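Writing a job ad that people answer

We had such a good time at the January workshop on hiring that we're bringing the best of it back! Đức Khổng of Plenden read through 118 job ads for kitchen, shop and front desk roles, and his favorite ones had something in common: they told you what the first week would be like.

So try it with your next opening. Write down who the new person will meet, what they'll learn and when they'll go home (yes, put the hours in!). Then cut the list of must-haves until only the real ones are left. Ghasemi did this with their baker's assistant ad and got 20 replies, after months of hearing almost nothing.

Put the pay in too. Members keep telling us it saves everyone a phone call, and the people who do get in touch are ready to talk about the work itself.

Đức's notes are in the members' library, along with a blank ad you can fill in. Send us your before and after versions, we love reading them!

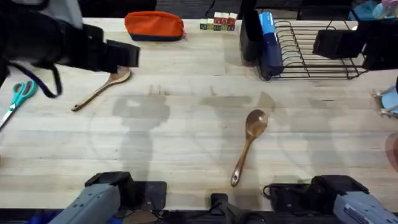
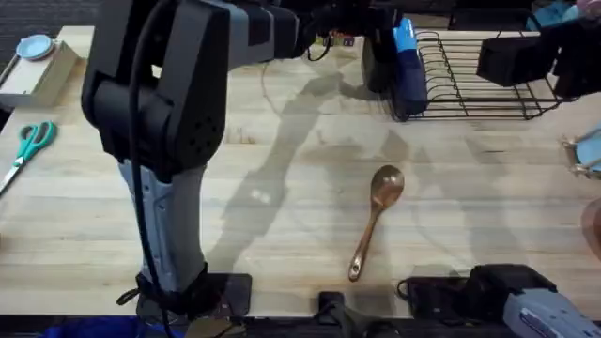 Coming up next: first interviews

Cuvero is lending us its upstairs room for a practice evening. Bring three questions you like asking and one you'd be glad to drop.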